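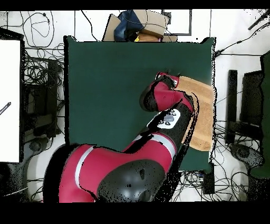
Filwood workshop teaches arm to deal with the towels

Members of the Filwood shared workshop have spent the spring persuading a robot arm to fold a towel, a job most of them admit they don't do at home either.

The arm, red and black and a good deal shinier than anything else on the premises, went in during March on the spot formerly given over to a broken pillar drill. It works over a green mat, with a tan towel as its only pupil. The project goes by the name of Fladeck, which was the least unpopular suggestion in a members' vote and doesn't stand for anything.

Progress has been what the workshop newsletter calls "steady". In its first week Fladeck folded the mat. In its second it took hold of a member's sleeve and had to be switched off at the wall. By the end of the month it could find a corner of the towel, lift it, and put it down again a short distance away in much the same state, to applause.

The current target is a fold in half followed by another fold in half, finished in under 90 seconds. The best attempt so far took 86 and produced something the log describes as "a parcel". A later go came in at 77 seconds, but the towel ended up on the floor and the time has been struck out, after a discussion that lasted rather longer than the attempt.

Much of the trouble comes down to corners. A towel on a table has four of them and will happily hide three. The control software, a homemade affair called Tonesov, was written over several evenings by members who disagree about indentation, and it is inclined to take any crease for an edge. Once the gripper has a proper hold things go better, and members have learned to keep quiet while it lifts, though the arm can't hear them. 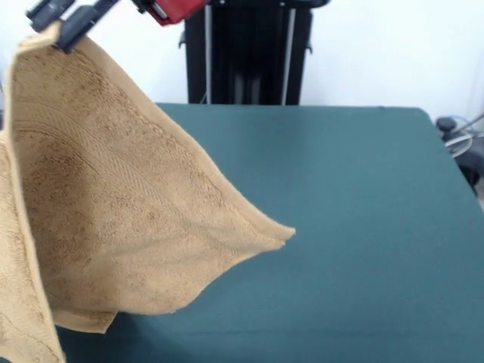

Rival camp in Hennessy

The Hennessy makers' club, a short bus ride away, has a folding machine of its own, built out of plywood, two hinges and a length of cord. It does a towel in the time it takes to pull the cord. Filwood's position is that this is a board. Hennessy's position is that the towels are folded.

The two groups have agreed to meet in the summer for a contest, with tea towels, hand towels and one fitted sheet. The sheet was Hennessy's idea and is widely seen in Filwood as an act of aggression. Rules are still being argued over, chiefly whether a person may smooth out the towel beforehand and whether swearing at the equipment counts as voice control.

In the meantime the Fladeck group meets in the evenings from half past six. Newcomers are welcome and need no experience of programming, but they are asked to bring a towel they're not fond of. Bath sheets are too big for now. Anything with a fringe will be turned away at the door, following an incident with a bath mat.

The workshop would also like its long extension lead back. It was last seen near the kettle, and no questions will be asked.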